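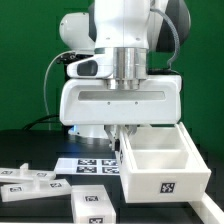 Perception took up most of the meeting, as it has since September. The marker detector now runs inside Plarano, the planner, and no longer alongside it, so the two can disagree in one log file. Of 958 trial detections replayed from the recordings, 112 gave a pose the planner refused. Most of these were on the tray, where the marker on the left side wall is seen nearly edge-on and the one on the front face has to do the honest work. The flat plate, with its four markers in a two-by-two grid, gave no trouble and was held up as an example to the other parts.

Minutes of the meeting of January 28, 2024 were to be taken in full. These are what survived.

Planning. Gripper clearance beside tray walls is still a single number in a settings file, last edited by a person unknown. Agreed to make it depend on the part. The long bars with pegs will go first – they overlap in the test layout and Plarano treats the pair as one object with opinions.

Control. Vovine drops a command if its queue passes 800 entries. Agreed that it should say so.

Tooling. Ticket 1213 (viewer draws tray divider upside down) reopened for the third time. Clekutow asked for a release date and was given a list of tickets.

Trình replay format: deferred, again.

Actions: clearance table before next meeting; queue warning in Vovine; replay the 112 refusals with the side marker ignored.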